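Kahsay table top, does it mark?

kirar_268
Thinking of getting the Kahsay table in dark gray for the back room. Anyone lived with one? I'm worried about water rings and fingerprints.

nahom_s
Had mine since August and I love it! I leave all sorts of things standing on it, and a quick wipe sorts it out. My old Adden was a nightmare (every single glass left a ring).
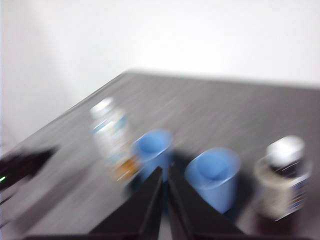
The color is what sold me though. Ours is against a white wall and anything pale looks great on it, even just a plastic cup. You do see dust when the sun comes in low, so keep a cloth handy.

cena_fan7
Gonna disagree, sorry. Mine showed every greasy thumb inside a week, and I paid over 600 for it. Dark tops are for people without kids.

nahom_s
I have two kids lol. What are you wiping it with? Spray cleaner left a film on ours, plain warm water and a dry towel was way better.

cena_fan7
Spray, yeah. Fine, I'll try water. Still think light gray hides more.

kirar_268
Ok, leaning dark. Does the edge chip at all?

nahom_s
One tiny nick from a dropped pan, on the side by the door.

7 replies · 1653 views · Share
Contact us | Back to top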